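Wendetti Pair: two handheld grippers for teaching by demonstration

Kit of 2 grippers, finger pads, cables and case
In stock, ships in up to 12 days
Skip to: What's in the case / Recording / Pads / Questions / Specs

Okay, so I've been selling teaching tools for robot arms for a while now, and the Wendetti Pair is the one I end up talking about on the phone the most (sorry to everyone who called with a quick question about mounting plates and got the full speech!). It's a matched set of handheld grippers. You pick them up, you do the job with them, and the recording is what you train your arm on. No arm in the room while you're doing it, no pendant, no leader rig bolted to the bench.

I came to these from remote control. I had a Koval leader-follower setup for the longest time, and I still like it for slow, fussy work where you want the real arm's limits in your hands from the start. But boxes! Boxes wore me out. A cardboard flap bends, it springs back, it catches on something, and through a remote setup I was always a beat behind it. With a gripper in my hand I can feel the flap push against the fingers and I just... deal with it, the way you would with your own fingers.

Most of our customers start with a box job of some kind, and most of them want to do it with two people or two hands, so we pack these as a pair. One gripper goes near one corner, the other comes in from the opposite side, and you work it out between you. My advice is to clear less than you think you should. Leave the plant on the table, leave the clutter, let people walk around behind you. A policy that has only ever seen a bare table gets awfully confused by a regular one.

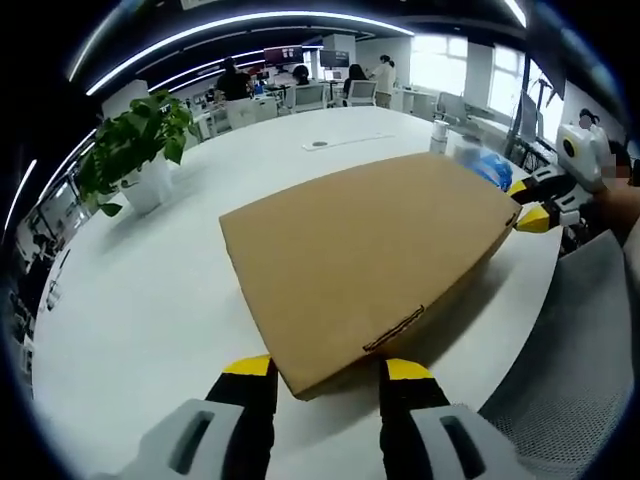
Wekora shop customer: We've run the pair on carton handling since July and I agree on leaving the clutter in, but I'd add that you should decide who leads before you hit record. Our first batch had both people going for the same edge and backing off, and the arms learned the backing off beautifully. We threw out the lot and started over. Would still buy it again.

I've added that to the quick start card, so thank you! I do the same thing in my own sessions now. Left hand leads, right hand follows, and if we swap, we swap for a whole batch and put it in the notes.

What's in the case

Two grippers, left and right. They're the same inside, but the calibration is saved per unit, so please don't swap the labels. You get a spare set of finger pads for each one, two cables (longer than the last version, because I heard from all of you about the last version), a calibration card, a small hex key and the case itself, which has foam cut to fit. The foam is a bit tight when it's new. Push the gripper in handle first and it goes.

The Lusach recording app comes with the kit as a download. No subscription. It runs on a plain laptop and it saves each demonstration as its own folder, with the video, the finger opening and the hand path all lined up on one clock.

Recording your first set

Start with something dull. Really! Open the box, stop. That's one task. Close the box, stop. That's another. People always want to go straight to open, unpack, sort, repack and close in one glorious take, and then they've got a pile of long recordings with one fumble in each and no nice way to cut it out.

Hold still for a breath at the start and again at the end. The app uses those quiet bits to find where the demonstration begins, and if you come in already moving you'll be trimming by hand all evening. (I have trimmed by hand all evening. I had crackers for dinner.)

Go a little slower than you would barehanded, but don't creep. If you creep, your arm creeps, and then somebody comes by to ask if it's broken.

Move things between takes. Turn the box a few degrees, slide it toward you, mix up whatever's inside. The set I use for our own demos has 2,767 demonstrations in it and I'd guess the box has never been in the same spot twice. You don't need nearly that many to get going, and I'd much sooner see a small set with lots of variety than a huge one where everything is lined up with tape.

Lids are a great second task. Once one gripper is holding a lid up, the other is free to go in after what's inside, and that's when having a pair starts to pay off. Mix your packages, too. Shiny wrappers, little packets, thin things that want to lie flat on the bottom.

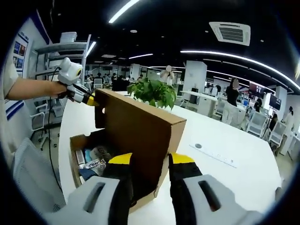
Thin stuff is where your wrist matters. Come in with the fingertips angled a bit, get one tip under the edge and close gently. If you squeeze straight down, the packet skates away from you, and you'll end up chasing it into the corner with the camera pointed at nothing useful. Which reminds me: watch where the camera is looking! It's natural to tip your hand for comfort, but the fingertips need to stay in view, or the arm will be learning that part blind.

About the pads

The pads are soft and they wear. On cardboard they wear faster, mostly from the dust, so wipe them with a damp cloth at the end of the day and let them dry before they go back in the foam. Change both pads on a gripper together. I tried to be thrifty once and changed one, and the grip pulled to the side until I gave in.

Pads are sold in packs of 12. They fit the older Wendetti single as well, but not the Koval fingers, which have a different slot.

Questions I get a lot

Can I use just one? Sure. The app has a single-hand mode, and you can leave the other gripper in its case.

Does it work left-handed? Yep. Either unit feels fine in either hand, just pick the side in the app before you start.

Will it drive my arm live? No, these record only. If you want live remote control, take a look at the Koval listing, or write to me first and tell me what you're moving.

Can two people share a laptop? Yes, both grippers plug into the same one. Give yourselves some slack in the cables and keep them off the table edge where you can.

Specs

Grippers per kit: 2
Cable length: 18 feet
Modes: single hand, pair
Software: Lusach recording app, included
Spare pads: one set per gripper, packs of 12 sold separately
Ships in: up to 12 days

Orders in before noon get packed the same afternoon. Spare cables and calibration cards are on the accessories page.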